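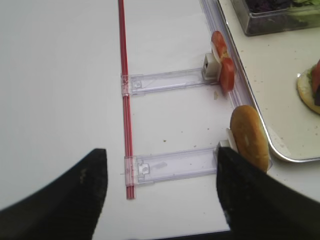 So my uncle Hemant rings me in July and says, can you make a sandwich? And I say yes, Hemant, I'm thirty-four, I can make a sandwich. "No," he says, "a proper one. Tomato. For fifty people."

I should explain about Hemant Katiyar. He'd taken over the old café on the corner, the one that used to be called Phùng and had the best coffee for miles, and he'd got it into his head that what the street wanted was tomato rolls. Just tomato rolls! Bread, tomato, salt, a bit of green oil he wouldn't tell me the recipe for. He was going to call the place Flivura. I asked what it meant and he said it meant lunch.

Anyway, I turned up with my apron and my good knife, and he had one white table, a heap of rolls and more tomatoes than I've ever seen outside a lorry. We set to work. I sliced and he fussed. Too thick, too thin, too pale in the middle (he really couldn't bear a pale middle, he'd hold the slice up to the window and sigh at it). After an hour we'd made seven rolls he was willing to sell.

"At this rate," I said, "they'll be eating at midnight."

"Then they'll be hungry," he said, and went on sighing.

What saved us was my mum. She came in for a cup of tea, looked at the pile of slices he'd turned down, and started putting them into rolls without asking anybody. Two slices each, one lapped over the other, a pinch of salt, next. She didn't hold a single one up to the window. Hemant opened his mouth and she gave him the look she's been giving him since he was four, and he closed it again and went to find the napkins.

We had all fifty on the table by noon. The first customer was a man from the Pollix shop next door, who took one bite standing in the doorway and asked if there was any cheese. I thought Hemant might cry. He said no, there wasn't any cheese, and the man said fair enough and bought another two for his wife.

There's cheese on the menu now. Hemant says it was always part of the plan. Mum does the tomatoes most mornings and I come in when they're short, and he still picks up the odd slice when he thinks she's busy with the kettle, tilts it to the light, has his little sigh and puts it back where he found it.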